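Blurbs should describe the book

The blurb for the new Porell paperback runs to 200 words and names six characters. Only one of them matters before the final third. I read it in February, bought the novel on the strength of it, and spent 24 chapters waiting for a sister who turned up in the last 8 pages.

A blurb has a plain technical job. It should state the setting, the main problem and the kind of story, in that order, and stop. Romantic suspense suffers most when this is ignored, as its readers choose on proportion: how much courtship, how much threat. A blurb that opens with a corpse promises one ratio. A blurb that opens with a ruined engagement promises another. Tiltham, the coastal series from Beddoe, has used both openings for the same book in two editions.

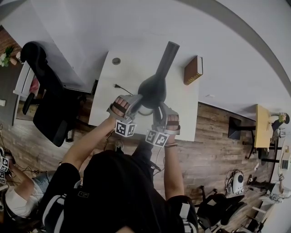 Both hands on a tall black vase at a white desk.

The usual defence is that blurbs are advertising and should be read as such. I accept the first half. Advertising can still be checked against the product, and a novel of over 400 pages is a slow thing to check. By the time the reader knows the blurb was wrong, the return period has passed.

Dunano, a small list with dull covers, prints a single paragraph taken from the author's own synopsis. The prose is flat. It gives away the first murder and sometimes the second. I have yet to buy one of their books by mistake – and I have bought several on purpose.

Publishers could begin by having the blurb written last, by someone who has finished the book.

3 comments | 11 shares
Contact | Copyright 2024 | Back to top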